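4.2 Tool seating faults

The second group of stops came from the tool change. In the Tretine cell the arm works over an open desktop computer and uses blue plastic tools, each picked up by the gripper from its own slot. Of 300 cycles logged in February, 15 ended in a protective stop, and most of these began with a tool that sat slightly off in the grip. 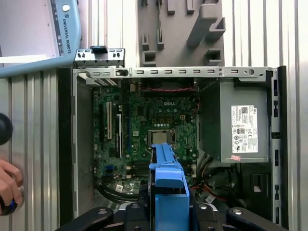
Figure 3a. Blue tool held over the motherboard, with the tip at the lower edge of the processor socket.

An offset at the gripper becomes larger at the tool tip. The controller had no way to measure it, and the arm carried on to the programmed position. In 3 cases the tip pressed on the socket frame before the force limit was reached. An operator then had to release the arm by hand, inside the fenced area, and we treat this as a safety matter.

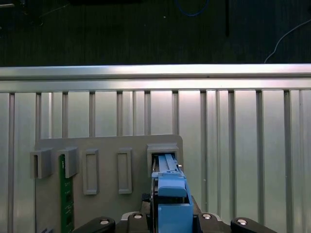
Figure 3b. Blue tool at the rightmost slot of the upright mounting plate.

Faults at the plate were harder to find. If the rails met the rim of the slot at an angle, the force reading stayed below the limit and the log recorded a normal return. The next pick-up then failed.
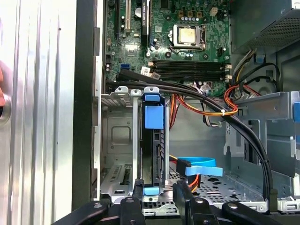 Bririne Laboratory, Disassembly Safety Group

Work near the drive bay gave a third type of fault. Cables cross this part of the case and their path differs from one unit to the next, so a fixed approach height was not safe. We raised it by 28 mm and added a seating check after each pick-up.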